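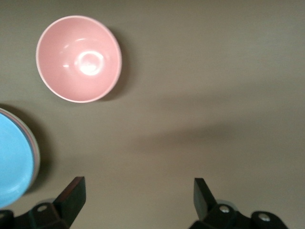

*Wrist view, tableware set: pink bowl, blue dish, fingers open.*

# Penrose Tabletop: lunch dishes

Demonstrations of a two-finger gripper moving dishes and lunch about on a gray table. If you came for something glamorous, the drone people are one repo over.

Maintained by Hayley Sugden and Ryan Yeoman. Last edited Sat 4 January, by Ryan, who had been asked to fix one typo.

## What you get

- 600 teleoperated episodes, one folder each
- wrist camera video, plus joint positions and gripper opening at every step
- one plain-English instruction per episode ("put the bowl on the plate")
- `outcome.txt`, holding `done`, `partial` or `no`

The 43 episodes marked `no` are in the download and we'd like them to stay there. An earlier release, in July, went out without them. Policies trained on it approached every rim with great confidence and had no idea what to do after missing one. If you want only the clean runs, filter on the outcome file yourself.

## How it was recorded

Three operators: Hayley, Lleucu Owen and Neville Tindall. Each drove the arm with the Isteo leader handle and watched the wrist feed on a monitor, with their back to the table. That rule was Lleucu's. A person who can see the whole table will steer by things the camera never had, and then the model gets blamed for not being psychic.

Operators were told to:

1. read the instruction out loud before touching the handle
2. open the fingers fully before the approach
3. stop when the task is done, and resist tidying up

Neville's episodes run long. He lines up a grasp the way other people park a caravan – we kept them all, and the `operator` field lets you take them out.
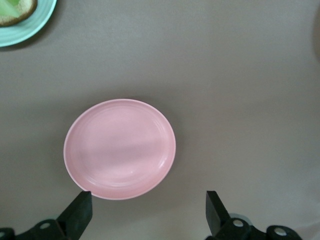 *Reading time: 3 minutes*

## Framing and clutter

Dishes get cropped by the edge of the wrist view all the time. A teal plate with bread and something green on it may show up as one corner while the gripper is down near an empty pink plate. We didn't re-record these. Your policy will meet half a plate sooner or later, and it may as well be now.

Shadows come with it, including the arm's own. Anyone planning to segment dishes by brightness should look at the pink pieces first, where the glaze throws highlights, and then plan something else.

## Labels

Instructions were written before recording and checked afterward by Maureen Lockwood, who rewrote 23 of them. Most of her fixes were to color words. One operator's "blue" is another's "teal", and there was a long thread about it that we won't be publishing. Colors in `instruction` are whatever Maureen decided. The wording used on the day is kept in `instruction_raw`.

"Plate" and "dish" are not used consistently. Sorry. We tried a rule and broke it before lunch.

## Splits

`train` and `val` are split by recording session, so near-identical layouts don't end up on both sides. Please don't reshuffle by frame and then write to us about your excellent numbers.

## Known problems

- Gripper opening lags the video by up to 5 frames in the first session. There's a correction script in `tools/`, called `unlag.py`.
- The finger tips often cover part of the rim at the moment of contact, which is of course the moment you care about.
- One table, one gripper, one color of tabletop. Don't expect a model trained on this alone to cope with your kitchen.
- Food was handled by the same gripper all day. Nothing in the data suffers from this, but several sandwiches did.

## Loading

 from iser import episodes
 for ep in episodes("penrose_dishes", split="train"):
 print(ep.instruction, ep.outcome)

The Oseo loader also works, but skips `instruction_raw`.

## Questions

Open an issue and include the episode number. "The one with the bowl" narrows it down less than you'd hope.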